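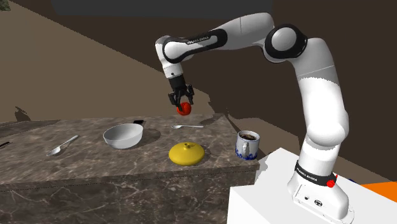
Our project asked whether a policy trained only on demonstrations in simulation gets better at tidying when you give it more demonstrations, or when you give it messier ones. Morena Leone and I had assumed more. We built the Dreltora kitchen set with a simulated Franka arm and a marble counter, then scattered things over it: a white bowl, two spoons, a yellow lid, a mug of coffee and a round red fruit that the config file calls a tomato. With the fruit up in the gripper and the bowl just to one side, the task looks nearly finished. We learned to distrust that feeling.

## Method

We trained two policies with the same network and the same number of steps. The first, Szekeres, saw 2000 demonstrations on one fixed layout. The second, Nalto, saw 500, with every object moved before each one. Both were tested on 325 layouts neither had met. A trial counted only if the fruit ended up inside the bowl and the gripper let go of it. We added the second condition after Szekeres scored very well for an afternoon by never letting go of anything.

## Results

Nalto succeeded in 290 trials. Szekeres did well whenever the bowl happened to be near its old spot and otherwise delivered the fruit, with great confidence, to bare marble.

Most of Nalto's failures were spoons – it would brush one on the way down and then seem to lose interest in the bowl. We have not tested either policy on a real arm. The lab's booking sheet is full until December.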